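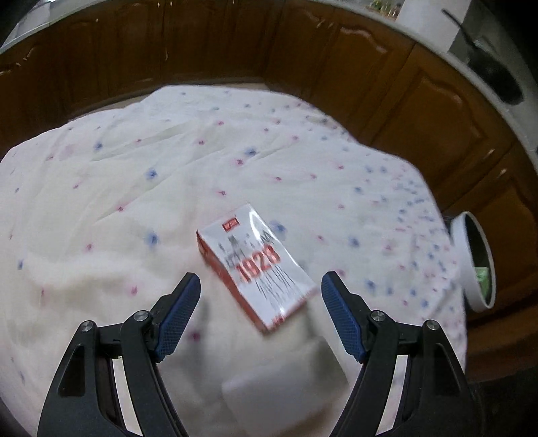

Print this thread | E-mail this thread

1/ Thread on the hand-held gripper I've been building at home. Hand-held means there's no arm. I squeeze, it closes, and it logs how far it closed. The shop folder calls it Endness, so I'll call it that too.

2/ The linkage is two mirrored sides, all matte black. Blue textured pads on the fingers. The pads are the third kind I've tried. The first were plain foam and tore. The second were smooth rubber and slid on anything shiny.

3/ Shiny wrapping is the hard case for me. A small carton in clear wrap will turn in the fingers if the pads meet it at different heights. Textured pads help with that. They don't fix a bad approach angle.

4/ I also put cloth under everything now. On bare wood a light box skates away when one finger gets there first. On cloth it mostly stays put. The downside is that the cloth bunches up and sometimes a pad pinches a fold along with the box.

5/ Joints are plain screws with a thread locker on them. I went without it for the first month and the outer joints backed out. By the end of February I could feel the slop in the handle.

6/ The logger is an Ankrah board I had in a drawer from another project. It reads the angle at one joint only. The two sides are geared together inside the handle, so one reading is enough as long as the gears are snug.

7/ Mine were not snug. I printed them again with a smaller gap and they bound up when the room got warm. Printed a third set in between. Those are the ones in it now.

8/ Numbers, for anyone who asked. The log has 1606 closes in it. I throw out the first 500 from everything I plot, as those were done with the old gears and the readings wander.

9/ The Jinen workshop let me use their laser for the side plates before I switched to printing them. The laser-cut ones were flatter. The printed ones are easier to change at 11 at night, and I change them a lot.

10/ Someone asked why the arms have triangular pockets in them. To take weight off the front. With solid arms my wrist was sore after a long session. With the pockets I can go a good while longer.

11/ Printing notes: 4 walls on the fingers, 5 on the outer bars. I tried fewer on the bars and they twisted when I squeezed hard on something stiff. Print them flat. Standing up, they split at the screw holes.

12/ Closing too fast is still my worst habit. If I squeeze slowly I can see which finger will touch first and shift my hand. If I rush, the box spins and I have to set it up again.

13/ Files are on Ostesa under the same name as the thread. The handle file is old. Use the one with "short" in the name unless you have big hands.

14/ Still to do: a softer return spring, a cable clip so the logger wire stops catching on my sleeve, and a proper zero mark on the handle. Right now I zero it by closing it all the way and pressing a button, and I forget about half the time.

15/ Replying to a few people at once: no, I'm not selling it. Yes, the pads are glued. I use contact cement, leave it overnight, and trim the edges with a knife after. Spring goes in next week if the one I ordered fits.

Contact | Copyright the author | Back to top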